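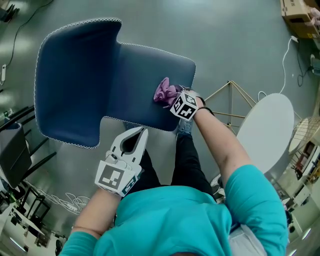 Foto: Agata Bianchini / Rellitz

5 Pflege des Polsterstuhls Skelon

5.1 Bezug abwischen

Der dunkelblaue Bezug verzeiht viel, die weiße Zickzacknaht an den Kanten nichts. Planen Sie für Sitz und Lehne 27 Minuten ein, Trockenzeit nicht mitgerechnet.

1. Polster absaugen, Düse mit Bürstenaufsatz. Krümel sammeln sich in der Ecke zwischen Sitz und Lehne, auch bei Leuten, die nie im Sitzen essen.
2. Stuhl zu sich kippen und mit einer Hand sichern.
3. Ein weiches Tuch in lauwarmem Wasser anfeuchten und kräftig auswringen. Die Farbe des Tuchs ist Ihnen überlassen, solange es nicht abfärbt.
4. Sitzfläche von der Naht zur Mitte hin abwischen. Mit flacher Hand drücken, nicht schrubben.
5. Lehne ebenso behandeln, von oben nach unten.
6. Stuhl aufstellen und 3 Stunden trocknen lassen. Probesitzen zählt nicht als Trocknen.

Hinweis: Bei Fettflecken zwei Tropfen Rizzi Polsterreiniger auf das Tuch geben, niemals direkt auf den Stoff. Wer es trotzdem tut, findet in Abschnitt 7 die Bestellnummer für den Ersatzbezug.

Vorsicht: Auf glattem Betonboden rutscht ein gekippter Stuhl gern weg. Feste Schuhe tragen und Kabel vorher aus dem Weg räumen.

5.2 Naht nachbürsten

Nur bei trockenem Bezug. Weiche Zahnbürste verwenden, vorzugsweise eine ausgediente.

Stand: 29. Dez. 2025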